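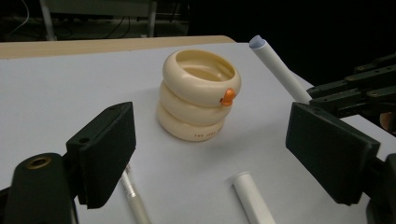

4. Recording demonstrations with the hand-held gripper

The method in this guide trains a grasping policy from recordings made by hand, with no robot present. Read section 3 (calibration) first. Settings are for Stultar release 4.

4.1 Before recording

1. Charge the gripper and fit a blank memory card.
2. Open and close the fingers fully, twice. Stultar takes the finger range from this movement.
3. Set the target object on the table with a few other items lying near it. Move them between recordings.

Note: Policies trained on a bare table did poorly in our tests once other things were put down beside the target. The Rilline set has 1260 recordings, all made with other items on the table.

4.2 Recording

4. Start with the fingers open and the target in view between them.
5. Press the trigger button and wait for the tone.
6. Move in at a steady pace, close on the object, lift, and hold still until the second tone.
7. Put the object down somewhere new before the next recording.

Caution: Keep your free hand clear of the fingers. The linkage can pinch.

4.3 Checking and training

8. Copy the card to the Hervieu folder and run the check script. Recordings with lost tracking are moved to "rejected" - do not put them back by hand.
9. Train for 4000 steps, saving every 1000.
10. Test each saved policy on the arm using the Tronden sheet. The last one saved is not always the best.

Caution: Keep the arm's stop button within reach throughout step 10.

Section maintained by Domingo Montecinos. Last changed May 21, 2026.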